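Polyester mesh laundry bags: why do the zippers fail before the mesh, and is the seam worth redoing?

Home > Fabric care > Mesh, net and sheer goods

Posted by Dong-hyun Min
Nov 5, 2022

I wash most of the household knitwear and all of the sports kit in mesh bags. The bags are white polyester, medium size, bought in packs. The mesh itself lasts well. What goes wrong is one of the following:

The zipper coil separates behind the slider, usually at the end where the slider parks.

The side seam opens from the inside, starting at a corner. The stitches are intact but the mesh has pulled away from them.

The bag stays in one piece but dries badly creased and then sits crooked in the drawer. This is minor, but I would like to know if it shortens the life of the fabric.

The machine is a front loader. Spin is normally set to the maximum, and the water is warm. I use liquid detergent and no softener. Bags are filled until the zipper closes without force. They go in the dryer on low with the contents still inside.

I have a domestic sewing machine that does straight stitch, zigzag and a three-step zigzag. I can resew seams, but when I tried a straight stitch close to the edge it tore out again within a few washes. I would like to know what seam and what thread to use, and if replacing the zipper is sensible or if I should put in a drawstring.

I have read the older thread on net curtains. It deals with hems that hang and carry no load, so I don't think the advice transfers.

Kumiko Matsuda
Accepted by the original poster

Taking the three faults in order.

Zipper. Bags of this kind normally use a light nylon coil with an unlocked slider. In the drum the slider gets knocked back and forth, and once it backs off a little the load pushes at the opening and bends the coil. Bags with a small elastic garage over the parked slider last longer because the slider can't travel. If yours have the garage, use it every time. If they don't, sew a short loop of flat elastic across the end of the zipper and tuck the pull under it. Dryer heat also matters. Nylon coil softens slightly when warm and takes a set if it is bent under load, so take the contents out before drying and hang the bags up.

Seam. Mesh has holes in it, and a straight stitch near a raw edge may only be catching one or two yarns per stitch. When the bag is loaded those yarns slide out toward the edge. The thread doesn't fail, so heavier thread won't help. What you need is more fabric inside the stitch line, and something solid for the stitches to bear on.

The way I do it:

Trim the torn edge back to sound mesh. Expect to lose a little width.

Lay the bag flat, fold it on its own center line and check that the two sides match. Mesh skews easily, and if you sew it skewed it will twist in the wash.

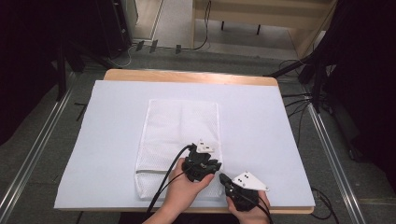
White mesh folded lengthwise, with the hem end nearest.

Bind the edge with polyester twill tape or folded grosgrain. Cotton tape shrinks on the first warm wash and puckers the whole side. Clip the tape in place. Pins fall through most meshes.

Sew with a three-step zigzag, medium width, through tape and both layers of mesh. Then run one straight line along the inner edge of the tape. Ordinary all-purpose polyester thread is adequate. Use a universal needle, size 80, unless the mesh is a stretch knit, in which case use a stretch needle.

At the corners, don't cut the tape. Fold it around and sew over the fold twice. Corners are where the original seams start to go, since the overlock tail is usually just trimmed off there.

If the presser foot catches in the holes, put tissue paper under the mesh and tear it off afterward. Lower the foot pressure if your machine allows it.

Creases. A crease in polyester mesh is a heat set and is mostly cosmetic. It does no harm unless the bag is folded on the same line every time and stored under weight. Fold on a different line now and then. To flatten one that is already set, use a cool iron through a damp cloth, and press and lift without sliding the iron.

Drawstring or zipper: keep the zipper for anything with hooks or straps. A drawstring always leaves a small opening, and straps find it.

Chang-ho Oh

I agree with the tape. I would change the fill level before sewing anything, though. "Until the zipper closes without force" is too full. Wet knitwear bunches at one end and the whole weight hangs on one seam during the spin. Two thirds full is the limit, and for heavy sweaters half.

Drop the spin one step too. The extra water left in the load is small and the seams will notice the difference.

I've used the Osen bags with the bound edge and they hold up, but they cost more than I'd pay for a pack now. The Vasis ones have a plain overlocked seam, same as what you describe. I bound mine with tape when they were new and they are still in use.

Barry Kershaw

just buy new ones, they're cheap. I got a pack of 18 and when one goes I cut it up for onions

Dong-hyun Min

Thank you. I bound two bags with grosgrain following Kumiko's method and left one alone for comparison. The three-step zigzag caught properly at the first attempt with tissue under it. Foot pressure had to come down to the lowest setting or the top layer crept ahead of the bottom one.

I had not considered the fill level. I will split the kit into more bags and lower the spin.

One follow-up. The tape I have is white grosgrain of unknown fiber. Is there a simple way to tell polyester from rayon before I use the rest of the roll?

Kumiko Matsuda

Cut a short piece, measure it, wash it warm with a normal load and measure it again. Rayon grosgrain will usually come out shorter and limp. Polyester will be the same length and about as stiff as it was. A burn test also works, but the wash test tells you what you need for this use.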